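Soup questions, answered (mostly)

I've been writing the Osholm Soup Letter for a good while now and the same questions keep landing in my inbox, so I've finally put them all on one page. If yours isn't on it, email me. I'm slow in the mornings and much better after 9 pm.

What is the Soup Letter?

One soup, once a fortnight, with far too much chat on top. It began as a note to a few people on my street and now goes out to around 4,000 of you, which still makes me feel a bit wobbly when I press send.
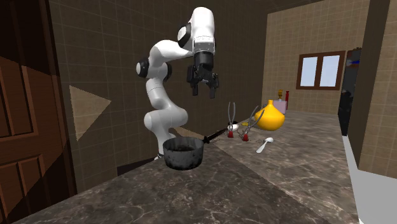
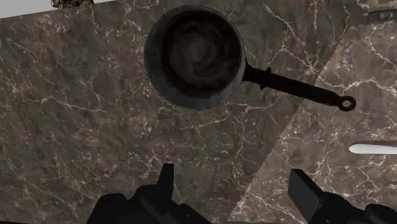 A reader wrote in last December to say that my lentil soup had come out like wallpaper paste two times running, and could I please stop telling people to cook lentils "until they look done". Fair! She thought a recipe ought to give a time and a texture, and preferably also say what to do when you've overshot. I've gone back through the old letters and put proper times on nearly all of them. For overshot lentils, let the soup down with boiling water a splash at a time, add more salt than you think, and squeeze in half a lemon.

Do I need to make my own stock?

No. I make it perhaps once a month, when there's a chicken carcass and I'm in the mood, and the rest of the time I use cubes or powder like everyone else. Use a bit less than the packet says and top up the seasoning at the end. Plenty of soups are happier with plain water anyway (leek and potato is one of them, and so is anything with a lot of tomato).

The one stock I'd say is worth the bother is the corn cob one. You cut off the kernels, boil the bare cobs for forty minutes with a bay leaf, and you get this sweet, yellowy liquid that makes a chowder taste as though you know what you're doing.

What size of pot should I buy?

Whatever you've got that holds 5 litres, if you're cooking for a family or filling the freezer. For two people something smaller is nicer to wash up. I get asked about makes a lot and I really don't have strong feelings. A heavy bottom helps with the onions. A lid that fits helps with everything. My own was bought second-hand and the handle has been loose for as long as I've had it.

My onions burn before they go soft. What am I doing wrong?

Heat too high, nearly always, or not enough fat. Put the onions in with the butter or oil while everything is still cold, add a good pinch of salt, put the lid on and leave the hob on its lowest setting for fifteen minutes. Stir them when you remember. If they catch, throw in two spoonfuls of water and scrape. If they've gone properly black, start again. I have tried to rescue black onions on many occasions and you can taste it every single time, even under curry powder.

Can I freeze it?

Usually yes. Pulses, veg purées, broths, minestrone without the pasta: all fine for three months or so. Things I don't freeze are anything with cream already in it, anything with chunks of potato (they go grainy, I can't bear it) and fish soup.

Cool it first, and quickly. I stand the pot in a sink of cold water and change the water once. Then it goes into tubs with a finger's width of space at the top. Label them! I know you think you'll remember. I once defrosted what I was sure was parsnip and served my guests apple sauce with croutons.

Where do you get the dried beans you're always going on about?

The Tandari stall at the covered market, if you're near enough. They don't do post, I've asked. They sell them loose out of sacks and the turnover is quick, so you're not getting beans that have been sitting about since who knows when. Old beans are the main reason beans won't soften. You can soak them for two days and they'll still be like gravel. A busy supermarket is a perfectly good second choice.

Do you soak?

Chickpeas and big white beans, overnight, with a teaspoon of salt in the water. Black-eyed beans I don't bother. Lentils never. Red kidney beans need soaking and then a hard boil for ten minutes before you turn them down, and please don't skip that part, they can make you really ill. The same goes if you use a slow cooker: boil them on the hob first.

Stick blender or jug blender?

Stick, for most things. It's quicker and there's less to wash. If you want it silky you'll need the jug, and then please fill it less than halfway, take the little cap out of the lid and hold a folded tea towel over the hole. I have redecorated with beetroot. It was a rented flat.

And don't blend potatoes for long, in either. They turn to glue. For leek and potato I use a masher and I like it better that way, though I get letters.

What is the Kurer trick?

Kurer is the café by the ferry where I washed up for two summers, and they used to keep back a ladleful of the raw grated veg and stir it in right at the end, after the blending. So a carrot soup would have a spoonful of raw grated carrot in every bowl. It wakes the whole thing up. I've done it with courgette, celeriac, beetroot and (less happily) swede.

It tastes flat. Help?

Salt first. Then something sour: lemon, vinegar, a spoon of yoghurt, the juice from the gherkin jar. Try those two in that order before you add any more spices. Then if it's still dull, a bit of fat on top, so olive oil or a knob of butter. I also keep a rind of parmesan in the freezer for simmering in anything beany.

It's too salty. Help?

The potato thing doesn't work, or it never has for me. Make more soup. Add water or unsalted stock, plus another tin of tomatoes or a handful of rice or whatever suits, and freeze the extra.

How much soup per person?

I count 300 ml for a starter and nearer 500 for a supper with bread. Teenagers are their own category. For the Penrose Street lunch we simply made as much as the pots would hold and ran out anyway.

Is there a book?

There is a booklet! It's called Penrose Street Soups, it's stapled, and the first print run was 1,000 copies. Those went, so there was a second, bigger one, and we've now sold 3,000 altogether. The page with the barley soup has the wrong amount of water in the first printing. It should be two litres. If your copy says one litre, do write it in, and I'm sorry about your pan.

Why is there never any bread recipe?

I'm bad at bread. I buy it.

Can I use your recipes for our school or church lunch?

Yes, go ahead, and you don't need to ask. If you're cooking for a crowd, don't just multiply the spices along with everything else. Start with about half of what the sums tell you and taste as you go. Liquid too: a big pot loses less to steam, so hold some back and add it later if you need it. Leave yourself much longer for it to come to the boil as well. I allowed half an hour the first time and we ate at three.

How do I unsubscribe?

There's a link at the foot of every letter, in small grey type. It does work, but it can take a day, so you might get one last soup after you've gone. The next one's celery and blue cheese, if that changes your mind.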